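Home | News | Newsletter | Events | Contact

Shoes on the table, and a few words on patience

A happy new year to all of you, and thank you for the kind notes about the last issue - I have read every one of them, even those I haven't answered yet. We picked up again on Saturday, January 5, 2019, which I know is an odd day to come back to work, but the hall was free and people were eager, and by ten in the morning the coffee had run out and both arms were switched on.

For those who have joined the list since May, the Kerslake project is our attempt to teach a robot to handle footwear the way a good shop assistant does. We don't write out the motions. A person takes the arm through the job, either by holding it and guiding it along or by steering it from a controller a few steps away, and the system keeps the whole run, good or bad, to learn from later. We had 1,307 runs saved when we closed up for the holidays, and Bahman Ahmadpour would like to see 2,000 before we let the arm try anything on its own in front of guests. I would settle for a little less, but he has been doing this longer than I have and I have learned to let him win these arguments!

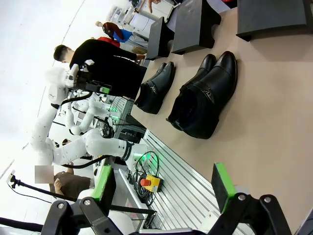

Pairing is what we have been practicing most. The arm has to bring the left shoe and the right shoe together and leave them side by side, toes even, as you would want to find them by your own front door, and it is surprising how much a person does in that little motion without thinking about it. We are working with black leather now, the smaller pair with zipper pulls and the larger with a buckle detail on the side, and the shine on them gives the wrist camera plenty to cope with. Hertta Oksanen has the gentlest hands of any of us on the controller. She likes to come in slowly with the fingers held wide open, wait a moment over the collar of the shoe, and only then close. New people nearly always rush that part, and I was the worst of the lot in my first week.

We still go back and forth about which way of teaching is better. Guiding by hand feels natural, and visitors take to it in a minute or two, but your own arm gets tired and your sleeve ends up in the recording. Remote control is cleaner and much harder on the nerves. For now we do the first runs of any new shoe by hand and the rest from the controller, and Hertta is keeping notes on which ones the model seems to like.

If you would like a turn, the next open session has room for 39 people, and more than half of those places are still free as I write. Flat shoes, please, and keep long scarves at home. Reply to this newsletter with your name and whether you have ever used a controller before (it's quite all right if you haven't). We are also hoping to borrow some boots and children's sandals, so have a look in the back of the closet for us.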